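Clirkgate Home Tips
Keeping a Game Console and Its Controllers Clean

Most of the consoles that get replaced in a family house are still good under the dust. The fan gets loud, the machine shuts itself off in the middle of a match, and people assume the worst. Try the steps on this page before you spend money on a repair. They are for the outside of the machine and its accessories. Opening the case is a separate job, and on a newer console it may affect the warranty, so read the booklet first.

Before you start

Shut the console down completely. Sleep mode doesn't count. Unplug it at the wall, take out any disc, and let it sit until the case feels cool. Pull out the cables and lay them in the order they came out, or put a bit of masking tape on each one and write where it goes.

You will need a soft paintbrush about an inch wide, two microfiber cloths, cotton swabs, wooden toothpicks, and a small bottle of rubbing alcohol. A vacuum with a brush attachment helps with the shelf but shouldn't touch the console.

Vents

Brush the vents with short strokes away from the case. Pet hair tends to mat across the back, where the warm air comes out, and it can usually be lifted off in one piece with tweezers. If you use canned air, hold the can upright and give it short bursts. Long blasts can spin the fan faster than it was meant to go. Wipe the shelf before the console goes back on it.

Leave a hand's width of space on every side. A closed TV cabinet is the worst place for a console, even with a hole cut in the back for the wires. If the cabinet is all you have, keep the door open while someone is playing and for a while after.

Controllers

Wipe the grips with a cloth that is barely damp with plain water. For the seam around the edge, run a dry toothpick along it slowly and let the dirt come up in a string. Skin oil and snack crumbs pack in there and will make the buttons stick.

For sticky buttons, dip a cotton swab in the alcohol, squeeze it out, and work around the edge of the button while pressing it up and down. Do the sticks the same way, tilting them so you can reach the base. Let everything dry with the battery out, if it comes out, before you use it. Don't use alcohol on rubber coatings that have already gone tacky. It takes the coating off in patches.

A stick that drifts after cleaning may only need recalibrating. Look in the settings menu before you order a part. I play a lot of Tarnetti, where you spend half the race leaning on the left stick, and mine needs it every six months or so.

Discs and cartridges

Wipe discs from the center straight out to the edge. Never go in circles. Cartridge contacts can be cleaned with a swab and a drop of alcohol, then left to dry. Blowing on them puts moisture on the metal.

Headsets

Foam ear pads that pull off can be hand washed in cool water with a little dish soap and pressed in a towel. Wipe leatherette pads and leave them on. A replacement pair for my old Tamuno headset cost me $7 and took less time to fit than the washing did.

Where to put it all
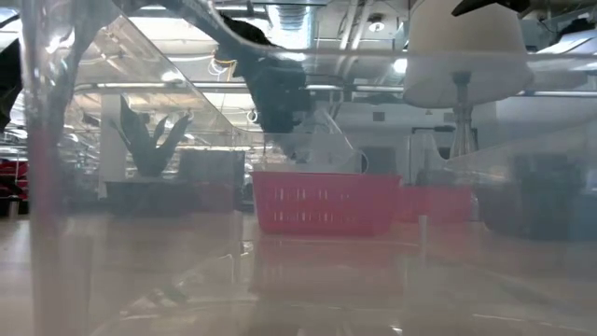
Controllers last longer when they have a place to go at the end of the night. On the floor they get stepped on, and on the couch they end up under someone. A drawer works if it is deep enough that the sticks don't press against the top. Otherwise use an open basket on the shelf under the TV. The rectangular red plastic kind with narrow slots in the front is good for this. Give a second basket to chargers and headsets so the cords stay off the sticks.

Coil cables loosely, in a circle as wide as your hand, and hold them with a hook-and-loop strap. Rubber bands dry out and leave a mark. Don't wrap a cord around the controller itself, which bends it sharply right where it joins the plug.

Rechargeable controllers that won't be used for a few months should be put away about half charged, somewhere dry and out of the sun. Check them now and then and top them up if they are low.

More from Clirkgate: Getting Candle Wax Out of Carpet. Quieting a Rattling Desk Fan.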